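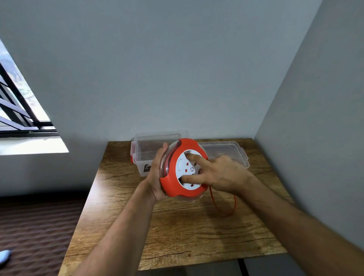

## Can any home robot wind up an extension reel yet?

I do small repairs from a spare room and put away cable reels like this red and white one all day. Is there a machine that can do it?

**Storevdale**

Not one I'd pay for. Stiff boxes are fine for an arm — loose cord is the hard part, it never lies the same way twice. Our shop tried one for 12 weeks. It managed a reel in 11 minutes on a good day, and we still had to free the snags.

**Kindbridge**

no. get a wall hook

**Jandstead**

Depends on the cord. Thick ones go better than thin ones. I'd ask again in January.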